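The Board on the Bed
How one hot July and a very full bedroom turned me into a person who folds

I own an ironing board. It lives behind a door in the hallway, it shrieks when you open it, and in the last year I have used it exactly once, to hold up a fish tank lid while the glue dried. So when I tell you that I now do all my folding on a big flat board laid right down the length of a bed, please understand that I did not come to this from a place of great domestic skill.

I came to it from Bokcombe, where I spent part of July writing about small bedrooms and the people who cram their whole lives into them. Bokcombe apartments are short on closets and long on stairs. The one I kept going back to had a bedroom where the bed did everything. It was the sofa, the desk, the packing station and the laundry room, and at night (once you had moved eleven things off it) you could sleep there too.

I loved that room. It had a wardrobe stuffed with bright clothes and boxes, the kind where you reach in for a sweater and pull out a decision you made years ago. A green storage box sat up on the white cabinet with toys and odds and ends in it. And on the bed was a cream spread printed all over with the character 福, good fortune, in red and green and blue, so whatever you were doing, you were doing it on top of a great deal of luck.

The board was the clever part. I had always folded T-shirts straight on the mattress, which means folding them on something that sinks under your elbows. One side comes out longer, the neck ends up under your left hand somehow, and you tell yourself it's fine, it's a T-shirt. Put the same shirt on a flat surface and the hem goes where you send it!

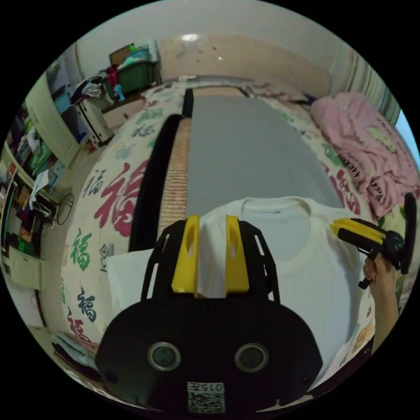

Does it matter which part of the shirt you fold first?

Start with the sides, at least if you want the neckline to end up centered. Lay the shirt face down, bring each side in toward the middle with the sleeve turned back on itself, then fold up from the hem in halves or thirds, depending on how deep your drawer is.

That's the whole method, and I have now read an embarrassing amount about the alternatives. There is a two-pinch fold that people do in one swoop, like a card trick. I practiced it for most of an afternoon and got it right maybe one time in four, and the other three times I was holding a shirt by the armpit. There is rolling, which I'll defend for suitcases. There's also a plastic folding panel with hinges, made by a company called Sesness, and a reader wrote to tell me it changed her life. I bought one. It's good! It makes every shirt the size of a magazine, and if your drawer happens to be the size of a magazine you will be very happy. Mine is a bit narrower than that, so I refold everything by hand afterward and feel silly.

White T-shirts are the ones that show me up. A dark shirt hides a bad crease, and a patterned one hides practically anything, but a white one sitting on a gray surface tells you the truth about your wrists. I've learned to smooth from the collar down with the flat of my hand, then fold fast before I get ideas about improving it. If the collar is wavy I give it one tug on each side at the shoulder seams. That's as fancy as I get.

Then there's the question of where things go while you work. On a bed, the clean pile and the not-yet pile drift toward each other like old friends, and by the end you can't tell who's who. My rule now is unfolded on the floor side, folded up by the pillows, and nothing at all on the board except the piece in my hands. It's a boring rule and I break it every time there are socks.

Speaking of socks, I've given up matching them. I buy one kind, gray, from the Tawhiri catalog, and they go in the drawer in a heap. I did try the little tucked bundles where you flip the cuff over, and all it got me was a drawer of stretched-out cuffs.

Bedding is where I really had to start over. Shirts are small and forgiving. A fitted sheet is a large animal with four pockets, and it doesn't want to be a rectangle. I'd been balling mine up and shoving it on the top shelf for my entire adult life, and every time I changed the bed I'd open the closet and get hit on the head with percale.

I timed myself at home, with a stopwatch and everything, because my editor likes numbers and I like showing off. The first attempt, standing up, arms out, doing the tuck-the-corners-into-each-other routine that looks so easy when other people do it, ended with me wearing the sheet. The second attempt I laid it out flat and worked on it the way I'd work on a shirt, and it was so much calmer. You spread it with the elastic facing up, pull the edges in until you have straight sides, then fold it in thirds one way and thirds the other. The elastic gets swallowed up in the middle. Mine came out a tiny bit lumpy on one end and I was thrilled with it.

The one thing you need is space around you, and in a small bedroom you have to make that space out of bedding. Blankets get rolled and pushed to one side. Pillows get stacked wherever they'll stay put, and mine never do. I've come to like that stage, when everything soft in the room is heaped up around the edges and there's one clear patch to work in. It looks like a nest with a landing pad.

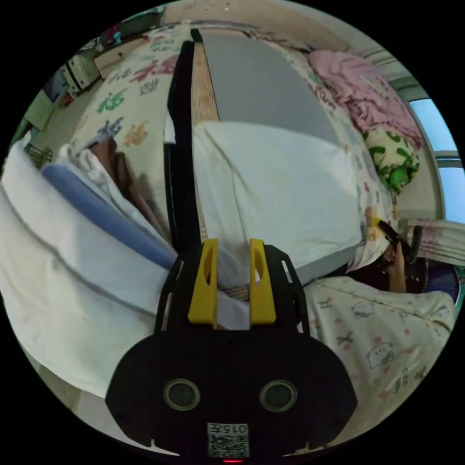 What I'd spend money on, and what I wouldn't

Let me save you some cash, seeing as I've already wasted mine. There are 2,142 items in the storage section of the Fliltdale catalog. I know because it says so at the top of the page, and I read that page on my phone in bed at two in the morning like a sensible adult. I ordered shelf dividers, vacuum bags and a set of drawer inserts made of stiff felt. The dividers are terrific. They clip on and they keep my sheets from sliding into my towels. The vacuum bags worked nicely for one winter quilt and then I sat on the nozzle. The felt inserts are holding paper clips now.

For the board itself, don't buy anything special. You want it flat, you want it wide enough for a shirt with both sleeves out, and you want to be able to slide it out of the way when you're finished. I got mine from a secondhand place and it cost less than lunch. A woven mat would be nice for the look of it, I think, though I'd keep the folding surface smooth so the fabric slides.

A small fan helps too. Folding in July in a top-floor bedroom is a sport.

My own batch takes one podcast and half of another. I still pile clothes on the chair all week, and I still do the towels last because they're easy and I like to finish on something easy. The fitted sheets go on the second shelf now, lumpy end to the back.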